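Log the plan along with the motion

I want to make a case for something cheap that most robot teams skip: saving what the planner was thinking, right next to what the arm did. We've been doing it since July in a small tool we call Hullano, and I'm still excited every time I open a log from it!

Most of us record joint states, camera streams and maybe forces. When a run goes wrong we scrub back and forth through the video and guess. Was the grasp point bad? Did the planner pick a silly approach? Did the controller lag behind a perfectly good path? Three people will give you three answers, and all of them sound right.
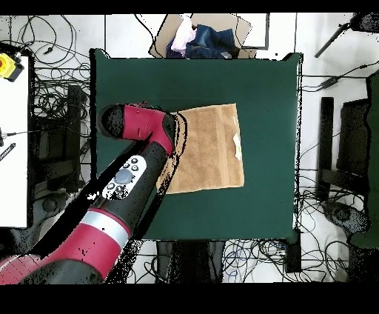
Planning for cloth is where this habit pays off fastest. A rigid part has a pose, and if perception gets it wrong you can usually see the offset. A towel has no such thing. Take a tan one lying on a green tabletop, a few soft creases in it, one corner folded or bunched under the gripper, a small white tag or scrap of paper near the right edge. Which of those creases did the perception code treat as an edge? Did the white bit pull the corner detector toward it? Pixels alone won't tell you. A saved list of candidate corners with their scores will, and you can read it in a text editor.

Wolfram Ostermann, who wrote our planner at Wodow, worried this would slow the control loop. Fair worry, and we measured it. Our loop runs at 1,000 Hz, so we write nothing from inside it. The planner drops its candidates into a buffer, and a separate process called Rivas writes them to disk with matching timestamps. The whole thing took two afternoons and 80 lines of code.

Please keep the rejected candidates too (I'd argue they're the best part). The winner tells you where the arm went, but the runner-up tells you how close the call was. If the top two scores are nearly tied on every bad run, go look at your scoring before you touch a single controller gain.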